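Computer Repair Evenings Return to Altness in August

The repair evenings at the Altness library start up again in August, in the downstairs meeting room from 6:30 p.m. Bring a desktop or laptop that has slowed down, won't start or makes a noise it didn't use to make. There is no charge for the help. If your machine needs a part, you buy it yourself, and we can tell you what to ask for.

Yaa Wumbei will be at the front table to take names. We have room for 20 machines an evening, and last spring we had to turn people away, so please call ahead. Laptops should come with their chargers. For a desktop, bring the tower and its power cord and leave the monitor at home - we have 4 to share. 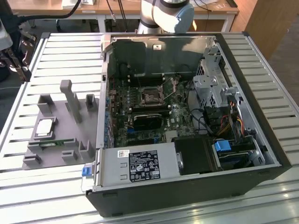
A Dell desktop with the side panel off and the processor socket open.

Please back up your files before you come. Kourosh Bahrami is giving a short talk on backups at 7 on the first evening and will go over outside drives, online storage and what to do about photos that only live on a phone. He will also cover wiping an old drive before you give a computer away.

We can't take printers or televisions. The county drop-off on Grullow Road accepts both, along with dead batteries.

Last year's coffee sale raised $1,274, and most of it went to new screwdriver sets and a second workbench lamp. Tadeusz Kozłowski still has the sign-up sheet for people who want to help with repairs. Leave a message for him at the library desk.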